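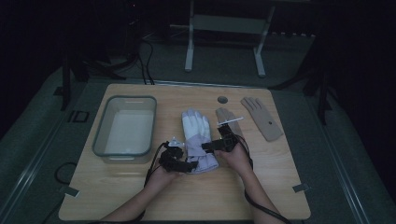 Glove, white fingers and lavender palm, laid out beside an open clear container and two flat hand forms.

Household gloves fail at the storage stage more often than at the sink. I have held this view for a long time and have repaired, rinsed, powdered and thrown away enough gloves to defend it. The usual advice concerns which material to buy. Very little of it concerns what happens to the glove during the 23 hours a day when there is no hand inside it.

Consider the common methods. The first is draping over the faucet. A glove draped over a faucet bends at one line across the palm, and the bend falls in the same spot every day. The second is the drawer. Gloves pushed into a drawer are usually half inside out, with at least one finger trapped in the palm. The third is the clip on a hook, which puts the full weight of the glove on a few millimeters of cuff. All three are convenient. The clip is the least bad, provided it has wide jaws and holds the cuff at the seamless side.

I would put flat storage ahead of all of them. The glove is laid down with the fingers straight, pressed once with the palm of the hand to move the air out through the cuff, and placed in a shallow container with the others. A clear container is better than an opaque one. The owner can check what is in it without lifting anything, and a torn finger gets noticed before the glove is needed. Rounded inside corners are preferable. Square ones collect lint.

Lining up the fingers is the step people skip. It takes a few seconds per glove. In the kitchen I share with Youssra Badawi we did it for the better part of a year with four pairs in rotation, and the only glove lost in that period was one that met a vegetable peeler. Before that we replaced a pair every month or so. I do not offer this as a controlled trial. We may also have become more careful with the peeler drawer.

There is a case against. Abdelkrim Ouali, who ran a cleaning crew for years and has handled far more gloves than I have, considers the whole business a waste of labor. His position, as he put it to me, is that a pair costs less than the time spent arranging it. For a crew he is probably right. In a shared supply closet with 300 gloves going in and out, sorting by size is the only arrangement that pays. A household is different. It owns few gloves, uses the same ones daily, and has a person who will be annoyed when the left one leaks.

Hand-shaped forms deserve a separate word. Khadija Radwan keeps a pair of flat ones for knitted gloves, which she blocks after washing, and the result is visibly better than drying on a rack. For that purpose I recommend them without reservation. For thin work gloves I am less sure. A form that is slightly too wide keeps the material stretched overnight, and stretch held for hours is what one is trying to avoid. If a form is used at all, it should be narrower than the owner's hand. Fit should be checked at the base of the thumb, where the oversize ones bind first.

Drying comes before any of this. A glove stored flat and damp is worse off than one on a faucet. I turn the cuff back about two inches, stand the glove over an upright bottle until the inside is dry to the touch, then turn the cuff down and lay it flat. Powder is optional. Cornstarch clumps, so I stopped using it.

Ismail Kabbaj has asked whether the same treatment suits lined winter gloves. It does not. The lining needs air, and a closed box in September means a bad smell by the first cold morning. Leave the lid off those, or hang them by the cuff loop if they have one.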